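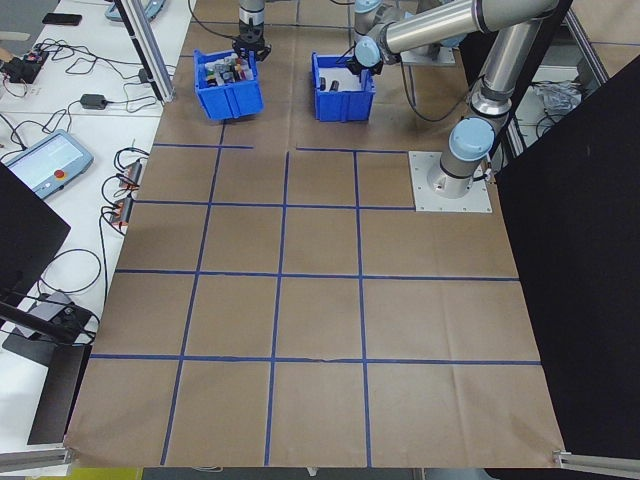

Two arms share one table at the Waterville lab. The tape grid is used to set out test positions.

Home | News | People | Projects | Contact

Last updated: 9 Dec 2022

Oleksandra Harasym has spent most of the year on a question that sounds small. When two robot arms work over the same table, how should they decide which of them goes first?

Her group's method, called Sisay, lets each arm plan its own movement and then compare a single number with the other before setting off. The number is an estimate of how much time would be lost by waiting. The arm with less to lose waits.

"Most people plan for both arms together," she says. "It works, but the planning gets slow as soon as something on the table moves. We wanted to see how much you could leave out."

The team recorded 1134 picks between April and the end of the autumn. Small items were taken from blue bins and placed in squares marked out with painter's tape on brown paper. Harasym chose the paper herself. "It's cheap and it doesn't shine. When it gets too creased we put down a new sheet and tape it again, and that takes most of a morning."

Of those picks, 455 were what the group calls contested, meaning that both arms wanted the same space at the same time. In 12 of them the arms stopped and had to be restarted by hand. The joint planner, run on the same tasks, had seven such stops but took longer over nearly every pick.

Mebrat Gebretsadik wrote the software that logs the arms and went through all 12 stops one by one. He found that most of them came from the same cause. "Both arms gave the same number, or very nearly, and then both of them waited," he says. "We had a rule for ties but it was only meant for exact ties. I should have seen that earlier."

The rule has since been changed so that close numbers count as equal and the arm that waited last time goes first. Gebretsadik would like to run the whole set again before saying whether it helps. "I've tried it on a few dozen picks. That isn't a result."

Asked whether the method would carry over to a factory, Harasym is careful. Flirkent, the packaging firm that pays for part of the work, handles boxes, and boxes are easier to grip than small bottles and pens. They also arrive on a belt, and the group has not tested anything on a belt.

"I'd expect the waiting part to be fine," she says. "The estimate of lost time would need doing again. Ours assumes that the item stays where it is."

A third arm is the next step, if there is room for it. Gebretsadik thinks the table will have to be longer. Harasym wants to try it on the present one first.

Related items
Flirkent renews support for handling research
Drunetti gripper tests: first notes
Setting up a shared workspace
Sisay: project page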